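Shop notebook, dish rack project
Thursday, after the late session

Good night tonight. I want to get this down before the details go soft, and the Mnguni half of the class missed the first hour, so some of it is for you.

Recap for them: we are still on the "put the dishes in the rack" task for the spring showcase. Rules haven't changed since the handout. The arm starts from home, picks up one dish, stands it between the pegs, lets go, backs off. No hands on the table once the run is called. Touching the rack is allowed, moving it off its tape outline costs points in the showcase, but we are not using the outline yet and won't until the grasp is boring.

The grasp is not boring yet. We have been fighting over where to hold a dish for most of the term and I think we are finally close to one answer. Rim grasp from above, fingers straddling the edge, wrist turned so the dish hangs down from the fingers. I was against it. I thought it would swing like a bell. It swings a little on a fast lift and settles if you pause at the top, and once it hangs quietly it is already nearly in the pose we want for the slot! All the flipping we wrote code for in the first weeks is just gone. Deleted it tonight, with some ceremony. 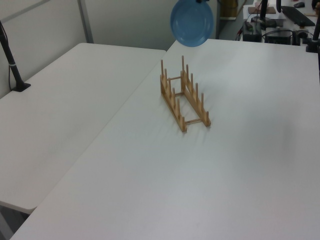

entry by Botar

Carry height. The old planner took the dish across low because somebody (me) was nervous about dropping it. Low is worse. If the lower edge of the dish is under the tops of the pegs when you come in sideways, you rake the whole row and push the rack. So the new rule is lift, travel, then lower, three separate moves with a stop between each, and the travel height is set from the bottom of the dish and not from the fingers. That last bit bit us twice. The fingers are the thing the software knows about, the dish is extra length hanging underneath, and if you forget to add it you get a crunch.

I put the dish offset in the config file as its own line so it is easy to find. Please don't bury it inside the grasp code again. If you swap dishes, change that line first.

Runs. We did 7 in the first batch with the rack pointed slantwise across the table and then 7 more after I re-taught the approach. I am not going to pretend the first batch was pretty. Most of the misses were the same miss, dish comes down square on top of a peg, stops, gripper keeps pushing, dish pivots out of the fingers. The second batch was a completely different mood. The people on the bench side started cheering at the lowering move, and I had to ask them to wait for the release before yelling.

What changed between the two: we stopped telling the arm the slot position and started telling it the rack position plus the rack angle, and let it work the slot out from there. The Jerov team has been saying this since October and I owe them a soda. With the angle in there, the wrist turns to line the dish up with the slot before it goes down. Before, we were coming in at whatever angle the pick left us with, and with thin slots you can't get away with that.

Things to watch if you are running it next:

- Slow down the last bit of the lower. I have it at half the travel speed and would go slower still.
- Gripper force. At the 2,000 setting (controller units, don't ask me what they are in real life) the rim holds fine. Lower than that and the dish creeps during the travel move.
- Wipe the finger pads. They pick up a film and you won't notice until a dish slides.
- Re-home after every estop. Every one. Yes, even the short ones.
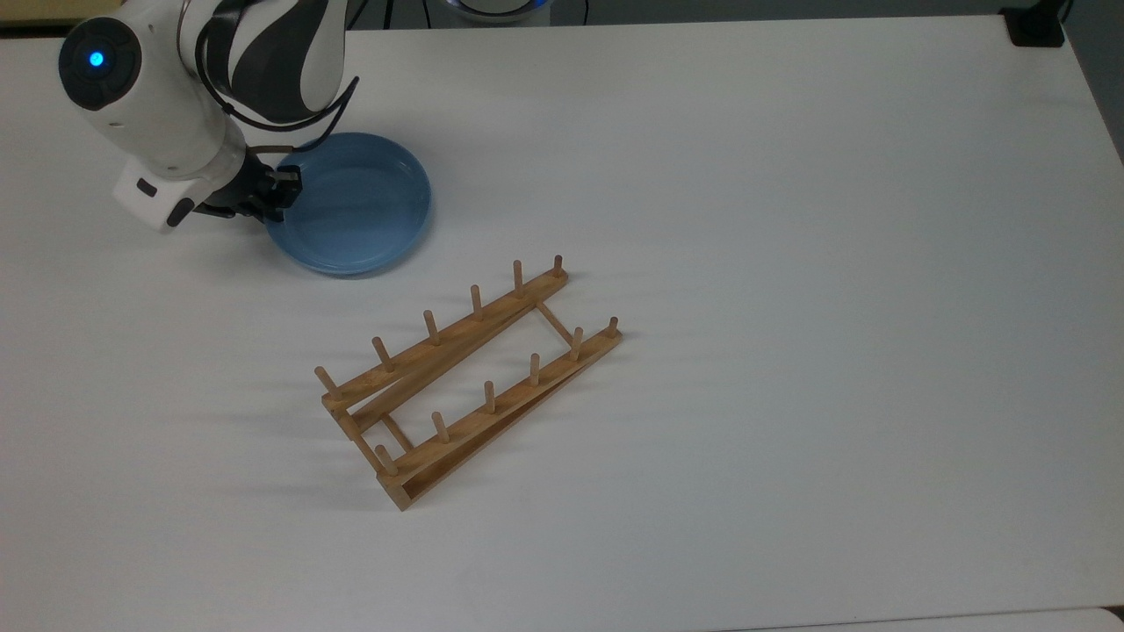 Picking is the part I want the newer students to take over, and I think it's the best part of the whole job to learn on. You get feedback right away, and you can try a dozen little variations in one evening. Start with the easy case, dish flat on the table, nothing near it, one finger inside the wall and one outside. The left rim is a fair place to practice on the shallow light-blue bowl, with the fingers lowered over the edge and the rack lying off below and to the right of it, so you can work on the height of the fingers without worrying about pegs. Go too deep and the fingertip lands on the flat bottom and shoves the dish along the table. Too shallow and you get only the lip, and it pops out on the lift. Teach the height by hand first, write the number down, then let the arm repeat it without you. When it picks clean a few times in a row, move the dish a hand's width and see if it still does.

On the rack itself: there was a long argument about which slot to aim for. With 6 pegs on a rail the end slots feel natural, there is more open air on one side and you can come in wide. I'd still start in the middle. If the rack gets bumped at an end it turns, and then every slot is wrong and your angle is stale. Bump it in the middle and it mostly slides, and you can see that and fix it. I would love for somebody to prove me wrong with a proper set of runs. The Mnguni group asked for a small experiment of their own and this could be it.

Also on the rack, I don't want to screw it down. I know it would make our numbers better this week. The showcase judges will set it down wherever they like, and we'd be practicing for a contest that isn't ours. If your run depends on the rack not moving, then fix the run.

Code notes, short because I am tired:

The branch is called priltlow, same as the project, which I agree is confusing. Main still has the old flip routine in it, so don't run main on the arm. I will merge once somebody other than me has done a full session on the branch without editing anything. The logging works now. Each run writes its own folder with the joint positions and the gripper opening, and the gripper opening is the useful one: if it drops suddenly in the middle of the travel, you lost the dish, and you can find the exact moment without arguing over it.

There's one bug I can't explain. Every so often the arm takes the pause at the top of the lift twice. It doesn't hurt anything, it just hangs there with the dish like it's thinking. I suspect the "settled" check is being called from both the lift and the travel moves. If you like reading code more than driving the arm, please go look, I'd be thrilled.

Two dishes in a row is next. Nesting the second one beside the first means coming down next to something that can get knocked, and I honestly have no idea how tight we can go. My guess is we skip a slot to begin with and close up later. I drew the order I'd try on the whiteboard, leave it up please.

To do before next session:

- somebody else runs the branch start to finish
- measure the dish offset for each dish and put them all in the config
- slower final lower, try it and log it
- double pause bug
- middle slot against end slot, Mnguni group if they still want it
- print more of the score sheet, we are on the backs of the old ones

I stayed late just to watch it do a few more. It's such a small thing, a dish going into a rack, and I was grinning the whole way to the bus.

Last updated: Thursday, 9:40 pm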